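Se préparer un café en arrivant, c'était mon petit rituel. Maintenant je me fais un café et je vais voir les bras. Ça fait deux mois qu'ils sont chez nous, à l'atelier de reconditionnement de Maes, et j'avais promis de vous raconter (oui, Danai, je sais, j'ai mis le temps !).

Pour ceux qui débarquent : on reçoit des petits appareils électroniques rendus par des clients, on les sort de leur boîte, on les contrôle, on les nettoie, on les remet en rayon ou on les démonte. Un boulot de mains, depuis toujours. Et là, depuis la rentrée, il y a deux pinces noires qui s'y mettent aussi.
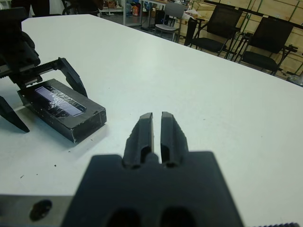
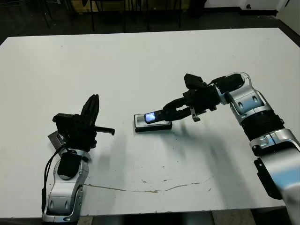
Une boîte noire à fenêtre sur la première, un petit appareil à écran bleu et sa base blanche sur la seconde.

Ce qu'on nous avait dit

La réunion d'annonce, j'y allais avec une boule au ventre. Bartosz Makowska, notre chef d'atelier, avait préparé des diapos avec des flèches partout, et le mot « fluidité » revenait toutes les trois phrases. On nous a juré qu'il n'y aurait pas de départs. Bon. J'ai quarante-six ans, j'ai déjà entendu ça dans une autre boîte, et j'en suis partie avec un carton sous le bras.

Là, pour l'instant, on est toujours le même nombre. Mais deux intérimaires n'ont pas été rappelées en octobre, et ça, ça n'était pas sur les diapos. Je le note ici parce que dans les couloirs on en parle à voix basse et que ça m'agace.

Les premières semaines

C'était lent ! Je m'attendais à un truc de film, avec des bras qui filent dans tous les sens. Pas du tout. Prendre un objet, l'approcher, le poser sur sa base, recommencer quand c'est de travers... Jaxon, qui a vingt-trois ans et zéro patience, faisait semblant de ronfler à côté. Moi je trouvais ça presque reposant, comme regarder quelqu'un apprendre à coudre.

Le plus pénible au début, ce sont les boîtes. Nous, on ne réfléchit même pas, on coince un coin contre la paume, on tourne, c'est fait. Une pince, elle n'a que deux doigts et pas de paume. Et nos boîtes à nous ont vécu : des coins râpés, des couvercles qui bâillent, du scotch remis par le client. Valentin Carré, qui s'occupe des réglages, est venu me demander comment je faisais pour les plus abîmées. J'ai été incapable de lui répondre. J'ai dû en ouvrir une douzaine devant lui, au ralenti, en commentant à voix haute comme dans une émission de cuisine. Je me suis rendu compte que je tâte toujours le côté gauche en premier, allez savoir pourquoi.

Ce qui change pour de vrai

Mon poignet, déjà. À l'automne dernier je faisais près de 900 boîtes par semaine et je dormais avec une attelle. J'en fais beaucoup moins, et l'attelle est dans un tiroir. Rien que pour ça, je ne vais pas cracher dans la soupe.

Par contre, la journée n'a plus le même rythme. Avant, on bavardait en travaillant, les mains tournaient toutes seules. Maintenant je surveille, je vérifie, je note dans Clustent (le logiciel de suivi, une horreur, il faut 12 clics pour signaler une vis manquante) et on ne peut pas papoter quand on note. Le soir je suis fatiguée de la tête, plus du bras. C'est une drôle de fatigue, je n'ai pas encore trouvé comment m'en débarrasser – le jardin aide un peu.

Et puis il y a la question de la paie, que j'ai posée en réunion et que je repose ici. Si je forme, si je contrôle et si je saisis, est-ce que je suis toujours « opératrice » ? Clifford MacPherson, notre délégué, pousse pour une nouvelle grille. On nous a répondu qu'on verrait au printemps. J'ai mis une alerte dans mon téléphone.

Ce que je garde

Les appareils bizarres, c'est toujours pour nous. Ceux qui sentent le tabac, ceux qui ont un petit mot dans la boîte (« fonctionnait très bien jusqu'à Noël »), ceux où il manque la moitié des pièces. J'aime bien ces cas-là, alors ça me va. Danai a demandé à passer à mi-temps sur les réglages avec Valentin et elle s'éclate, elle m'envoie des messages à 22 h pour me parler d'angles de prise. Jaxon, lui, cherche ailleurs. Chacun sa façon.

La prochaine fois je vous parlerai du déménagement du stock, c'est un poème.

Dernière mise à jour : novembre

Commentaires (3)

Mireille_73
Merci pour ce billet ! Chez nous à la logistique c'est pareil, la fatigue de la tête, je n'avais pas le mot. Courage pour la grille de salaires, lâchez rien.

Jaxon L.
Je ne faisais PAS semblant de ronfler.

Tonton Régis
Et quand ça tombe en panne, vous reprenez tout à la main ? Mon beau-frère dit que chez lui c'est un jour sur trois.

Ce blog utilise des cookies pour mesurer sa fréquentation. En poursuivant votre lecture, vous acceptez leur utilisation. Accepter | Refuser | En savoir plus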